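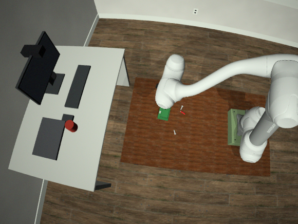 Pantry Foods and Nutrition, Unit 5
Handout: Dried Beans, Lentils and Peas
Instructor: Ubaldo Serra
Plilgate Community Kitchen, Thursday evening group

Welcome back, everyone! Last time we ran well over on oats and I promised to leave more room for beans, so these notes cover what I'd like you to have read before we start cooking. Please bring them with you, along with a pencil, and an apron if you have one.

What we mean by a pulse

A pulse is the dried, edible seed of a plant in the legume family. Chickpeas, lentils, split peas, black beans, kidney beans and navy beans all belong here. Green beans and fresh garden peas come from the same family, but they are picked young and eaten moist, so we treat them as vegetables when we plan a meal. Peanuts and soybeans are legumes too, though they carry a good deal more fat and are usually put in a group of their own. (Somebody always asks me about coffee beans. They are the seeds of a different plant altogether, and I'm afraid they don't count toward your fiber.)

What is in them

Pulses give you protein, starch and plenty of fiber, with very little fat. They also supply folate, iron, potassium and magnesium. The iron in plants is harder for the body to take up than the iron in meat, but eating something with vitamin C at the same meal helps quite a bit. Lemon juice over lentils, tomatoes in a bean stew, a chopped red pepper in a chickpea salad – these are old habits in a lot of kitchens, and good ones.

You may have heard that beans and rice have to be eaten together to make a "complete" protein. Grains are low in an amino acid called lysine, which beans have plenty of, and beans are low in methionine, which grains can supply. The two do suit each other very nicely. They don't have to be on the same plate, though, and a reasonable mix over the day is fine for most healthy adults. Those of you who had toast this morning and plan on lentil soup tonight are doing well already.

Soaking

Lentils and split peas need no soaking. Rinse them, pick out any little stones, and cook. Larger beans do better with a soak, and you have 2 ways to go about it.

Long soak: cover the beans with plenty of cold water and leave them for 12 hours, in the refrigerator if your kitchen is warm. Drain and rinse.

Quick soak: bring the beans to a boil, let them bubble for a couple of minutes, turn off the heat, put the lid on and leave them for an hour. Drain and rinse.

I like the long soak myself, mostly because I can set it going after supper and forget all about it. Pouring off the soaking water takes away part of the sugars that cause gas. If beans are new to you, start with small helpings and build up over a few weeks, and drink your water.

A word of caution on kidney beans

Please read this part twice. Raw and undercooked red kidney beans contain a natural substance called lectin in amounts that can make you quite ill, with vomiting and stomach pain. Soak them, throw out the water, and boil them hard in fresh water for at least ten minutes before you turn them down to simmer. A slow cooker may not get hot enough to do this, so boil first and move them over afterward. Canned kidney beans have been fully cooked and are safe to use straight from the can.

Salt, acid and old beans

My grandmother would not let salt near a pot of beans until the very end, and I kept to her rule for years. I have since come around. A little salt in the soaking water gives softer skins and better flavor all the way through. Tomatoes, vinegar and lemon are another matter. Acid keeps beans firm, so add it once they are tender. Very old beans can stay hard however long you cook them, and hard water makes it worse.

For our class

We'll be making the Worach lentil soup from the green recipe sheet, and then the Xiong black bean salad if the clock is kind to us. The recipe for the soup fills our big pot, and each bowl comes to 286 calories by the figures on the sheet, before any bread.

Beans will come from the Duststead co-op as usual. Bring a container with a lid for leftovers. Cooked beans keep three or four days in the refrigerator, and they freeze beautifully in a little of their cooking liquid.

Before next time

Look at the label on a can of beans at home and write down the fiber, protein and sodium per serving. Then drain and rinse the beans, taste one, and make a note of how salty it seems. We'll compare brands at the start of Unit 6.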